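4.2 Open-day demonstration

The drawer task was shown to visitors during the November open day, on a screen beside the Bruver bench. The simulator ran unattended from the morning until 4 p.m. and logged 344 episodes. Each one used the policy checkpoint of Section 3 with no further tuning. The start state placed the arm and the cabinet on a single table, with small objects lying on the tabletop.

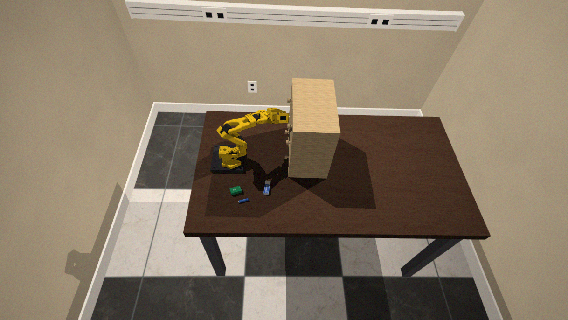

4.3 Procedure

Visitors chose a target object and a random seed. The policy then had to open a drawer, pick up the object, place it inside and close the drawer. Episodes were capped at 200 control steps for each of these stages. Marion Urquhart operated the console, and Skye Lennox recorded the visitors' choices on paper.

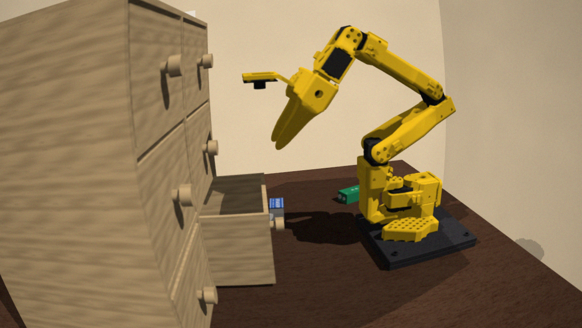
Seeds were drawn from a list of 3746 that had been held out from training. Two visitors asked for the same seed twice, and the repeats were kept in the log. Rendering was done on the Pliltia workstation at reduced shadow quality, which kept playback close to real time.

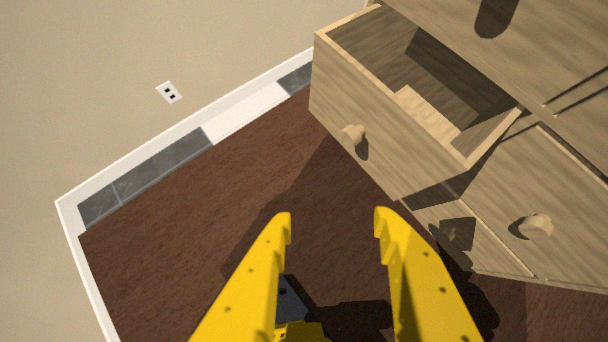

Policy inputs were the overview camera, the gripper camera and the joint positions. The gripper camera was the view visitors asked about most. Both fingers stay in it together with the open drawer, and the hard shadow across the drawer bottom lies behind a bright patch near the front. Lennox noted that depth estimates were least stable along such borders. We return to this in Section 5.

A second overview camera was stored for review only and was not passed to the policy.

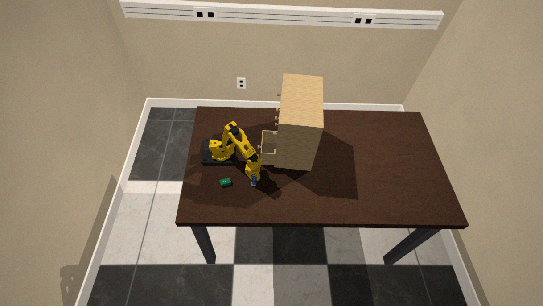 Figure 4. Overview rendering with one drawer open and the gripper low over the tabletop.

Episode logs were exported in the Lakov format after the session and scored by the procedure given in Section 3.4.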